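Filtering Bimanual Demonstrations by Grip Agreement

This page covers the filtering step used in the Skyrme policy runs. It assumes the episodes are already recorded and converted to the Kutusden format, with joint positions and gripper widths for both arms logged at 50 Hz.

When two arms hold one rigid object, the distance between the gripper tips should stay nearly constant. If it drifts, one side is slipping or the operator is squeezing and releasing. Policies trained on such episodes tend to copy the drift.

1. Run forward kinematics on both arms and store the tip positions in the shared base coordinates.

2. Mark the hold segment. It starts when both gripper widths have been steady for 6 consecutive samples and ends when either one opens.
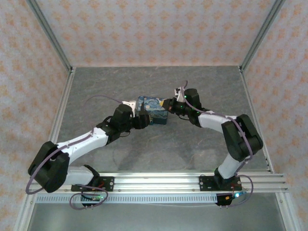 3. Within the hold segment, compute the tip-to-tip distance at each sample and subtract the segment median. Save the result as grip_residual.

4. Reject the episode if the residual exceeds 6 mm at any sample. Do not average first. A short slip disappears in the mean.

5. Write the surviving episode IDs to keep.txt and pass that file to the Namow trainer with the subset option.

On the Dinwood box-holding set, 217 episodes went in and 43 were rejected. Most of the rejected ones failed in the first second after the second gripper closed.

If nearly every episode fails, check the base-to-base transform before changing the threshold. A rotation error there shows up as a residual that changes with arm pose and returns to zero when the arms return to the starting pose. Slip leaves a step that stays until the end of the segment.

The threshold was set for rigid boxes. Soft packages need a separate value.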